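Layug Robotics Club
Home
About Us
Meetings
Projects
Join
Contact

About Us

We're a student robotics club, and we're glad you found us! Layug started with nine students, one shared toolbox and a plan to build something that could pick up a tennis ball. It took us most of a school year. The ball got picked up (twice, on a good night) and by then we were hooked, so we kept going.

These days we have members from ninth grade all the way through community college. Some of them write code at home for fun, and some had never held a screwdriver before their first meeting. Both kinds are welcome and both kinds end up teaching the other something. If you can show up, listen and ask questions, you'll fit in fine.

What we do

Our main project right now is called Rastix. The goal is simple to say and hard to do: we want a robot arm that can tidy a table. Pick up a thing, move it over, set it down without knocking anything else off. People do this all day long without thinking about it, and once you try to get a machine to do it you start looking at your own hands very differently.

Before the arm can learn any of this, somebody has to show it how. So a big part of our work is demonstrations. A member holds the gripper by hand, goes in for an object, and the camera on the gripper records the whole reach from the gripper's point of view. Then we reset and do it again. Last term we recorded 528 of these, and Jomar Lagman labeled a huge share of them on the bus ride home. We use plain, everyday objects, the kind you would find on anybody's desk, and we like working in real rooms with real furniture. A bare white bench is easy. A table with other stuff on it and shelves full of books behind it is a much better teacher. 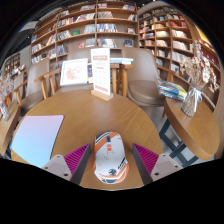
After a round of recording we sit down together and go through the clips. This is slower than people expect! We throw out the ones where the hand shook too much, or where the reach started before the recording did, and we talk about why. New members usually have the sharpest eyes here. Lovely Padilla joined in November and at her second review session she spotted that we were nearly always coming in at the same angle, something the rest of us had missed for weeks. We changed the way we record the next day.

The other project is Rornon, our competition robot. It's on wheels, it's loud, and it gets rebuilt every season. Usman Bugti leads the drive team and keeps the parts list, and he would like everyone to please put the hex keys back.

How we're set up

We split into three crews: hardware, software and data. You pick one when you join, and you can switch whenever you like. Most people drift around for the first few weeks before they settle, and a few never settle at all - they make excellent team captains.

Parviz Rostami is our lead mentor. He worked in machine repair for a long time and he's the reason our wiring is labeled. Tullio Sala mentors the software crew and runs the beginner Python nights, where you can ask the same question four times and get four patient answers. The students make the decisions, though. They choose the projects, write the schedule and give the talks when we visit other schools.

Every year we take part in the Prarnden Student Build Day, which brings in up to 80 students from clubs in our area. It's part contest, part show-and-tell. We've never won the top prize. We did get a judges' ribbon for best logbook, and it's pinned up over the soldering station where we can all admire it.

Joining

The next open house is 18th March. Come by, try the gripper yourself, drive Rornon across the floor and eat some of the snacks. Parents, brothers and sisters are welcome too. You don't need to bring anything, but closed-toe shoes are a must if you want to go into the shop area.

If you can't make it, send us a note through the Contact page and we'll set up a time for you to sit in on a regular meeting. Please tell us your grade and which crew sounds interesting. "No idea yet" is a perfectly good answer, and it's the one most of us gave.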